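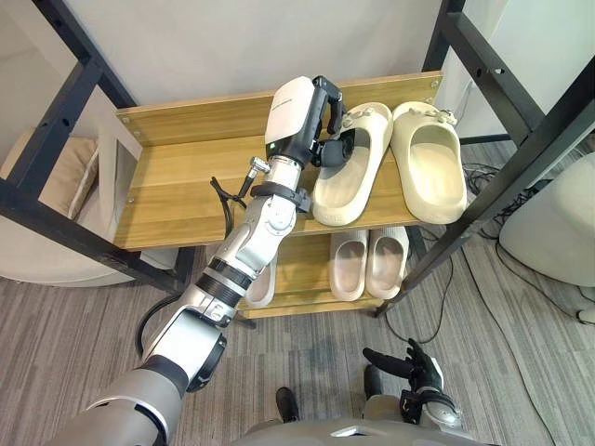
Storage of Footwear in Shared Student Housing
Kinnear Hall, Spring Term Project Report
Prepared by Donnie Matheson

1. Purpose
The project examined how residents of Kinnear Hall store shoes in shared entryways and whether current arrangements meet the hall's rule on clear walkways.

2. Method
A written survey was sent to all residents in May, and 93 replies were received. Entryways in 20 apartments were then measured with the consent of the residents.

3. Findings
Most respondents kept everyday shoes on the floor beside the door. Apartments with a raised rack had wider walkways, although boots were often left out. In 2 apartments the door could not be opened fully.

4. Recommendation
The hall office should supply one rack per apartment at the start of the fall term. Closet storage was outside the scope of this report. Survey forms are held at the Hedside office.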